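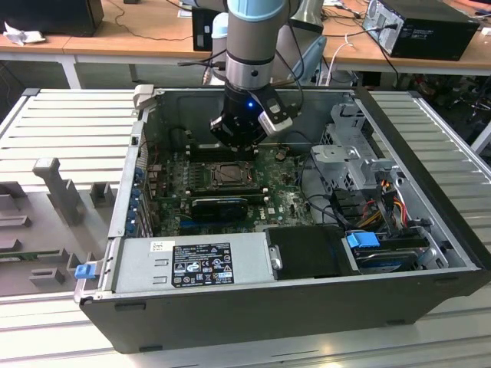 *Gripper over the CPU socket, processor in place.*

# Nitow: desktop teardown, CPU subset

Working notes, Zulkifli Yeoh + Greer Pringle. October.

97 episodes, 57 used for training. Fixed side view only in this release, wrist view to follow. Arm works inside an open tower laid flat on the slats. Policy is the Skavport baseline plus a contact term, see `configs/`.
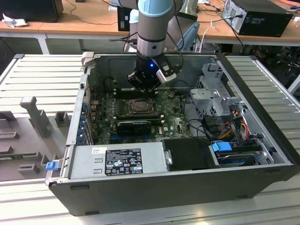 *Same bench, socket empty.*

## Known issues

- socket state labels were done by hand, 3 episodes still dont have one
- cables on the drive side confuse the segmenter
- eval split is small, dont quote sucess rates from it yet

Label questions to Greer.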